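Automated Pan Handling to Begin at the Nondport Kitchen

November 25, 2022

Rodon Catering Services will introduce robot arms on the grill line at its Nondport central kitchen. The kitchen currently prepares up to 3000 meals a day for hospitals, schools and office dining rooms in the region. The change affects the 14 employees who work the hot line and will be put in place one station at a time.

The arms will take over the lifting, carrying and tilting of heavy pans. Staff have raised wrist and shoulder strain in every safety review since the kitchen opened, and cast-iron cookware was the item most often named. Under the new arrangement, cooks will continue to select, season and portion all meat and fish. They will also decide when an item is done. The arm moves the pan between the prep counter, the burner and the resting shelf on the cook's instruction.

Work on the handling program started in October with our software partner, Mushi. Each movement is first tried in simulation, where the grip on the handle, the angle of the pan and the position of the food can be changed and repeated without using stock or taking a burner out of service. The program now includes 156 practice tasks, and hot line staff have been asked to suggest others drawn from an ordinary shift.
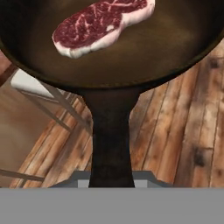

Steaks have received particular attention. A cut that sits off center changes the balance of a pan, and an experienced cook corrects for this without thinking about it. Several members of the grill team have met with the Mushi developers to explain how they hold and turn a skillet, and their comments have been added to the task notes. Time spent in these meetings is paid at the regular rate.

No positions will be eliminated as a result of this project. Six employees will be trained as line operators — a new role with its own pay grade — and will be responsible for starting, pausing and checking the equipment. Training will take place at the Paltden site during paid hours. Employees who prefer to remain in their present role may do so, and should tell their shift supervisor before the training list is closed.

Shift start times will not change. Break schedules for the hot line are under review and will be posted in the staff room once they have been agreed.

Questions may be submitted in writing to the Operations Office or left in the box beside the time clock.

Rodon Catering Services, Nondport | Contact the Operations Office | © 2022 Rodon Catering Services. All rights reserved. | Back to top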